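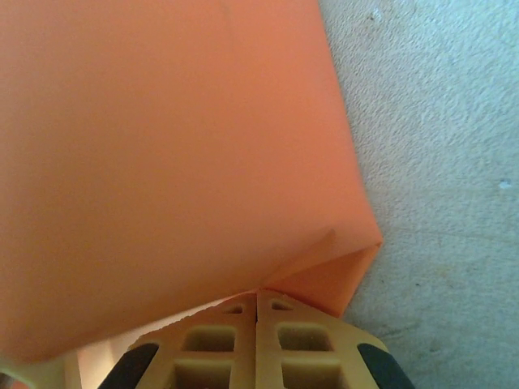
Resudia Community Forum > Work Orders > Duplicate preventive jobs after changing a meter trigger

plantroom_pete
March 9, 2022

We run Resudia for a food packing site and I've hit something I can't get to the bottom of. We have 304 assets on the system, 40 of them on meter-based schedules (run hours, mostly). Last week I changed the trigger on the conveyor gearboxes from every 500 hours to every 750. Since then each gearbox has two open preventive jobs, one on the old interval and one on the new.

I've closed the extra ones by hand but they come back when the next reading goes in. Support asked me to clear the browser cache, which made no difference. Has anyone seen this before I start deleting schedules?

dunlin
Don't delete the schedules. If you delete one it takes the link to its completed jobs with it, and you'll lose the history from the asset page. The jobs still exist but you can only find them by number. I did this with our compressors and spent most of a week putting it right.

What you want is to end-date the old schedule. Open it, go to Recurrence and set the end to the day you changed the trigger.

plantroom_pete
There isn't an old schedule to open. I edited the existing one, I didn't make a second. The list only shows one per gearbox.

oilcan
Turn on "Show superseded" at the bottom of the filter panel. When you edit a meter trigger and there's already an open job, it saves your change as a new version and keeps the old one running until that job is closed. The old one is hidden by default.

plantroom_pete
Found them, thanks. 19 superseded versions, all still marked active. So closing the open job should have ended the old version?

oilcan
It should if you close it as Completed. If you close it as Cancelled or Duplicate it treats the work as not done and raises it again at the next reading.

plantroom_pete
Right. I used Duplicate on every one of them, as that's what they were.

mrs_grommet
I'd be careful about marking them Completed. We get audited, and a completed job with no labour and no parts against it is the first thing that gets pulled out. You are putting a record in the system that says somebody serviced a gearbox when they didn't. End-dating the superseded version is cleaner and leaves the cancelled job as a cancelled job.

oilcan
You can put a note on it. We've always done it that way and had no trouble.

mrs_grommet
A note doesn't show in the compliance report. The report only counts the status, so your completion rate goes up for work that was never carried out. It might not matter on your site. It does on ours.

dunlin
Agree with mrs_grommet on this one. End-date them, then cancel the open jobs, in that order. If you cancel first and somebody enters a reading in between, you're back where you started.

tetden_user
Is this only on the web version? We came over from Tetden and there you could change an interval and it simply moved the next due point. One schedule, one job. I don't see why it has to keep versions at all.

dunlin
It keeps them so that you can show what interval the machine was on at a given date. Insurance inspectors ask for that with lifting gear. I wouldn't want it taken out, but I do think it should warn you before saving.

tetden_user
Fair enough for lifting gear. For a gearbox on a conveyor it's a lot of clutter.

halfinch
Another thing to check, Pete. How do your readings come in? We have the Kesodia gateway on our line and it sends a reading every hour. Any superseded version still active gets tested against every one of those, so you can end up with a lot of jobs quickly. We came in one morning to job number 997 when the last one we'd raised ourselves was in the six hundreds.

plantroom_pete
Typed in by the fitters at the end of each shift. No gateway yet. We had a quote from Szulc for sensors on the gearboxes but it's gone to next year's budget.

halfinch
Then you've got time to do them one by one. If you do go for the gateway, sort out the versions beforehand. There's a setting for a minimum gap between jobs on the same asset and I'd set that too. Ours is on 24 hours.

oilcan
Can you bulk end-date from the list now? You couldn't when I last tried.

dunlin
Only on the web, and only if they all get the same date. Tick them, then Actions – Edit selected – Recurrence end. You need the planner role. It won't show for a supervisor.

plantroom_pete
Update. I did it the way dunlin said, on the web, with my planner login. End-dated all the superseded versions in one go, then cancelled the open jobs. Two shifts of readings have gone in and nothing extra has been raised.

One snag. Three of the gearboxes now show no next due figure on the asset page, although the schedule itself looks correct. I'll leave them until the next reading and see if it fills in.

mrs_grommet
Ours did that as well. It was blank until the first job on the new interval was raised. Check they're in the forecast report – if they are, it's only the asset page that's behind.

plantroom_pete
All three are in the forecast with the right hours. I've put a request on the ideas board for a warning message when you edit a trigger with a job open. Votes welcome.

tetden_user
Voted. I've asked for an option to switch versions off by asset type as well.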